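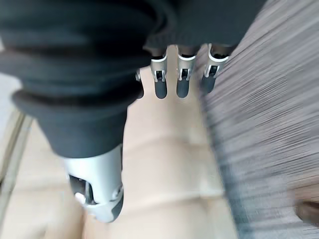
Wrist view against overhead view, continued from last time. Paora Pomare opened by restating the claim in the Marwat draft: a policy trained on wrist video alone does as well at judging when to close the hand as one that also gets the overhead view. He wants this to be the main result. Several people said they weren't ready to agree. Darnel's point was that the wrist view leaves out more than the draft admits. The thumb takes up a lot of room low on the left and isn't sharp, the fingers further up are easier to read, and the whole right side is smeared gray with motion. If the labelers are asked to mark "hand ready to close" on material like that, she would like to know what they are going on. Paora said they go on the gap between the thumb pad and the fingertips. Darnel said that was a guess about depth from one view and should be called that in the paper.

Labels. 121 clips have been marked so far. Two labelers did all of them, working apart. Paora reported that they agree on most, but he did not have the figure broken out by how blurred the clip is. Without that split the agreement number means very little, in the view of everyone except Paora. The easy clips may be carrying it. He will redo the table with the blurred clips in their own row.

There was a side discussion on whether "ready to close" is a real moment at all or something we made up so there would be a label. Left open. The wording in the labeling guide is still the old one ("fingers and thumb set for a grasp") and nobody present could say what "set" means when the hand is half open and there is nothing between the pads.

The Feranell runs. Fifteen trials per condition. Wrist only did slightly better than wrist plus overhead, and the draft calls this "a gain." Objection from Darnel, supported by the chair: at fifteen trials a difference of two is noise, and the same policy run again on Monday might well come out the other way. Paora answered that the direction was the same on both object sets. The chair pointed out that the second set was picked after the first had been run, and by the person who ran it. Paora accepted this. The word "gain" comes out of the draft. "No clear difference" goes in unless more trials say otherwise.

Fabric cover. The draft says the cover on the hand has no effect on the results. Asked where this came from, Paora said it was from watching the trials. No test was done with the cover off. The dark folds fill a good part of the wrist view, so the policy may be using them as a cue to how the hand is held, and we would not know. Either run it bare or drop the sentence. Paora would prefer to drop it -- the chair would prefer to see it run, as it should take about 8 hours with reset time. Agreed to run it.

Drolanov baseline. Still not matching the numbers we had in spring. Paora thinks the difference is the new crop on the wrist video. It could be. It could also be that the spring numbers were lucky, and they were never repeated. No comparison with the baseline goes into the draft until it has been run twice with the same settings and both results kept.

Actions
Paora: agreement table split by blur.
Paora: bare-hand trials, same objects, order drawn at random this time.
Darnel: new wording for "ready to close," sent to both labelers before they do any more clips.
Darnel: rerun baseline with the old crop and the new one.
Chair: tell the Marwat people that the draft will be late.

Paora asked that it be noted he still expects the main result to hold. Noted.

Meeting closed 4:40. Next one same room, after the bare-hand trials are in.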